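Print this page | E-mail this article

Trying on the hand: a conversation with Tane Katene

Tane Katene has been comparing grippers for long enough that he picks up a coffee mug as if he were grading it. When we met at the Henare workshop, he had two contenders on the go: the Prilter, a hand-held gripper tool with a wide round view, and the Loltley, a kit that straps sensors onto a person's own hand.

"People always want me to name a winner," he told me, laughing, "and I always disappoint them, because it depends so much on what you're picking up!"

Lately that has meant cloth. Soft things hung against a wall are a wonderful test, he says – they sag, they fold over on themselves, and they never sit the same way twice.
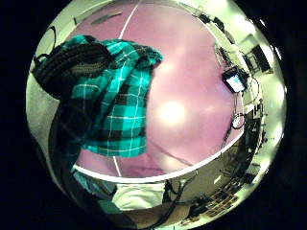 Plaid cloth against the pink wall, through the wide lens.

"Look at what a lens like that does to a straight wall," he said. "Everything bends, and you lose the corners altogether. But you get the ceiling lights and the floor in one view, and for a controller that needs to know where it is, I'd take that trade most days."

He is fonder of the hand kit than he expected to be. The patterned cube on the back gives the tracking software something bold to hold on to, and the fingertip caps leave the wearer reaching more or less as they normally would. His one steady complaint is the cable. 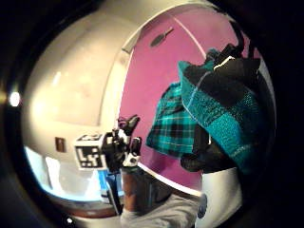
"You do forget you're wearing it, after a while," he went on, "and then you turn your wrist and the cable reminds you. I'd love a lighter one." He has asked Javosov, who supply his mounts, for a shorter bracket too, and hopes to have it by November.

So far he has logged 1,338 grasps across 21 fabrics, and he would like up to 400 more before he writes anything down for other people to read. "Knits are the hard ones," he said, already reaching for his notebook. "Come back and ask me about knits."

Contact us | © 2026 Henare | Back to top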